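Search posts Search Clear

Brynhildur Holst
13/11/2019

Finally opening up the old tower today. I've been putting it off since September. Going to post as I go, mostly so I have a record of which step I did when. 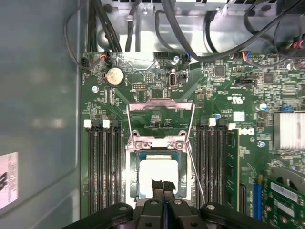

The plan is simple. Check the CPU, put on fresh thermal compound, fill more of the memory slots, close it up. I bought the machine used from Gutis, a little repair shop that was clearing out office computers. It came with no paperwork except a tag with the number 2254 on it.

First thing I'd tell anyone: take a picture of the board before you touch any cables. I didn't do that on my last build and spent a whole evening with the front panel connectors.

The CPU socket is the ordinary kind with a lever and a metal load plate. Push the lever down a little, move it sideways so it clears the latch, then let it come up slowly. Don't let go of it. The spring is stronger than you expect.

With the plate open, the processor just sits there. Nothing is holding it down. So no leaning over the case with a screwdriver in your shirt pocket, which is a thing I have done.

If you lift the chip, lift it straight up by the edges. Don't slide it. If the contacts in the socket get bent you're looking at a magnifier and a needle and a bad night. I-hsuan Kao has straightened a few for me and says she won't do it again.

On cleaning. I use isopropyl alcohol and coffee filters. Paper towels leave fuzz. Wipe from the outside edge toward the middle so you don't push old compound off onto the green part.

Somebody asked what compound I'm using. It's a tube of Pramura, the white stuff. It isn't fancy. I got it for 14 dollars with a spreader I never use. A dot in the middle and let the cooler press it out.

Memory. I like a board with slots on both sides of the socket because there's room to grow, but it does mean you have to read the manual. The order you fill them in matters. I guessed the first time, with a different machine, and it only saw half of what I put in.

I found the manual as a scan on an old forum. 58 pages and the memory chart is on the second to last one. I printed that page and taped it inside the side panel.

Open the latch before you put the module in. Line up the notch. Press on both ends until it clicks. If one end is sitting higher than the other it isn't in, even if it feels like it is. Take it out and start over.

The extra modules are coming from Hauksdóttir, who sells pulled parts by mail. The tracking page says they're in the next state over. So I may get as far as the cooler today and stop.

Reply to the person asking about the coin battery: yes, I'd replace it on any board this old. They cost next to nothing. A dead one makes the clock reset every time you unplug the thing, and you'll blame something else for a week. Write down your BIOS settings before you pop it out.

Same person asked if you can get the battery out with a fingernail. Usually there's a little clip at the side. Push the clip away and it lifts up. I wouldn't pry with anything metal.

Static. I touch the bare metal of the case before I reach in and I don't work on carpet. A wrist strap is better. I own a wrist strap. It's in a drawer somewhere.

Dust is the other thing with office machines. I do the power supply and the fans outside on the steps with a can of air, and I hold the fan blades still so they don't spin. The rest I do with a soft paintbrush.

I keep the screws in an egg carton, one cup for each stage. Cooler screws, drive screws, case screws. The side panel screws always look like the drive screws and they aren't.

I-hsuan wants to know what it's for. It's going to run Tuneler, the program I use to sort my dad's recordings. The laptop takes 15 minutes just to open the library. Memory is what it wants, so that's where the money went.

When you tighten the cooler, go corner to corner, a couple of turns each. Don't do one screw all the way down first or it sits crooked on the chip.

Package tracking changed. It now says tomorrow by noon. I'll do the cooler after dinner and leave the side panel off overnight with a sheet over the case to keep the cat hair out.

More tomorrow when the memory gets here.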